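The Plate Bracket Problem: notes for a short talk on putting things back
Valentyna Kushnir, Clarodham parts evening, 9 April 2022

SLIDE 1 - Title
Wait for the coffee people to sit. Say hello. Mention that Ihor Polishchuk was meant to give this talk and is now in the third row looking relaxed.

SLIDE 2 - What a plate bracket is
Hold up the one from my bag. It goes between the bumper and the licence plate. Cheap, plastic, and every vehicle that leaves us needs one if the bumper wasn't drilled for a plate. Ask who has gone looking for one in the past month. Expect hands. Ask who found it in the first place they looked. Expect fewer hands and one liar.

SLIDE 3 - Where ours used to live
Read the list slowly, it does the work by itself.
Bottom drawer of the front desk. Behind the door of the wash bay. In a box marked WIPERS. On top of the fridge, under the bread.
The fridge ones were technically the best organised.

SLIDE 4 - The number
We ordered 200 brackets from Pylypenko in one go, as there was a price break and I am weak. Within the year we had reordered three times and still owned most of the original 200. They were in the building. We just had no way of meeting them.
Pause here. If anyone from accounts is in the room, move along quickly.

SLIDE 5 - The first attempt (the bins)
Ihor's idea. Clear bins with lids, stacked, a printed label on each. They looked very good for a week.
Trouble one: a plate bracket is long and low and the bins were neither. You could get brackets in on the diagonal, and after that you could get nothing else in and the lid sat up like a hat.
Trouble two: lids. If you have a screwdriver in one hand and a phone in the other you won't open a lid. You will put the thing on top of the lid. So will the next person.
Let Ihor object from the third row if he wants. He will say the labels were good. The labels were good.

SLIDE 6 - The second attempt (the pegboard)
My idea, so I'll be brief. Brackets have holes, pegs go in holes, what could go wrong. Every supplier puts the holes somewhere slightly different. The Enus ones hung level. The Pylypenko ones hung like a picture in a house after an earthquake. We took the board down in May and it's now behind the compressor, where I believe it is happy.

SLIDE 7 - What we do now
A flat shelf at a height you can reach without bending, and brackets lying on it. I know. I was hoping for something more impressive too.
Rules, such as they are:
Flat, right way up, holes where you can see them.
One kind to a shelf.
Screws live in a tub on the shelf below and never on the same shelf, or they roll.
If you take the last one, write it on the sheet. If the pen is missing, you took the pen.

SLIDE 8 - Painted steel or wood?
Someone always asks. Painted steel wipes down, and a black part shows up against a bright colour. Against our old dark shelving you had to find them by touch. The downside is glare. A glossy shelf under strip lights throws it all back at you, and you'll walk past a black bracket if you come at it from the wrong side. Matte paint would fix that. We had gloss left over.

SLIDE 9 - The floor
Short slide. Tape on the floor does two jobs: tells you where a thing stops, and gives people something to argue about. Yellow is traditional. Tape on carpet is harder than tape on concrete - it lifts at the corners, you press it down with your shoe, it lifts again. Uketov gave up and painted theirs. I'd like to hear from anyone who has kept a straight line on carpet past the first winter.
Also on carpet: speckled grey is a fine colour for hiding dirt and a terrible one for finding a dropped M6 washer. Own a magnet on a stick.

SLIDE 10 - Wall chart
Skip if running late. It's 783 part names in a font Ihor describes as confident.

SLIDE 11 - Light coloured bodies
Anyone with a white fleet, this is for you. Glossy white shows every handprint, and the coloured stripe along the top shows the edge of every handprint. Put your shelf far enough from the vehicle that people don't lean on the paint while choosing a bracket. We measured the distance by parking too close and moving back until the complaints stopped.
Same goes for tinted glass. It looks spotless until the sun comes round.

SLIDES 12 to 14 - Pictures
Don't talk over these. Let them look, drink some water, then take the first question.

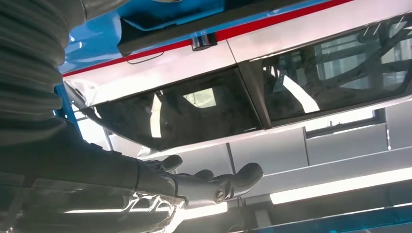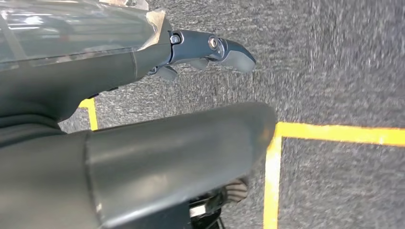
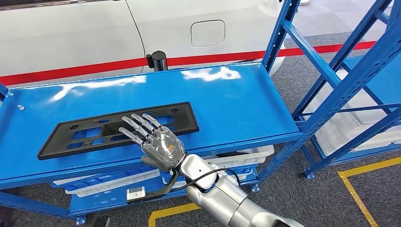 Slide 12: white body, blue upper panel, red pinstripe. Slide 13: the grey speckled carpet with yellow floor markings. Slide 14: black plate bracket flat on the blue shelf.

QUESTIONS I EXPECT
How much did it cost? The shelving was second-hand, the tape came off petty cash. I don't have a proper figure and won't make one up at a microphone.
Does it work for wiper blades? No. Wiper blades want to be hung. Please don't mention this to Ihor, he still has bins.
What about front and rear brackets? Ours are the same part. If yours aren't, two shelves.
Can we have the slides? Yes, leave an email on the sheet by the door. Bring back the pen.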